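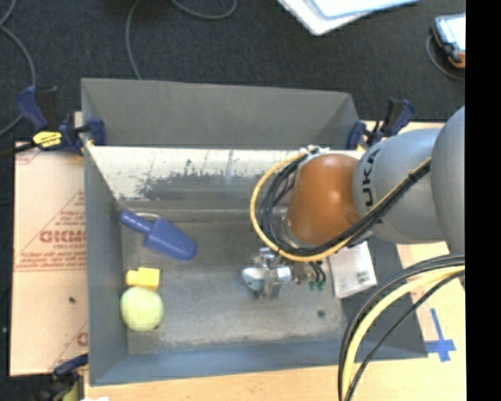
Nesteneo parcel bins: progress report to Mondal
February 24, 2021

Work package 2 covers the condition and layout of the sheet-metal bins at the Stedent site. The bins are open at the top, rectangular, with sloping walls that bring goods back towards the floor of the bin. The design has not changed during the reporting period.

Wear. The inner back wall shows a ragged dark patch of scuffs and worn spots. The floor is streaked and stained. Neither has been repaired or repainted. The inspection in January found no dents deep enough to hold a flat package, and all 3 bins remain in use.

Contents. Trials used mixed small goods, including white rectangular packages, placed at either side of the floor with the middle left clear. Over the period 400 items were placed and removed. Of these, 17 were logged as resting against a wall and were set down again by hand. The layout sheet now gives a minimum gap to the wall.

Spending. Costs are within the agreed budget. The replacement liner quoted by Cornivari has not been ordered, pending a decision on floor finish.

Next period:
Compare 2 floor finishes, bare metal and matte paint.
Clean the bin floors and record any stains that remain.
Issue the revised layout sheet to Stedent.

A decision from Mondal on the liner is requested before the finish tests begin.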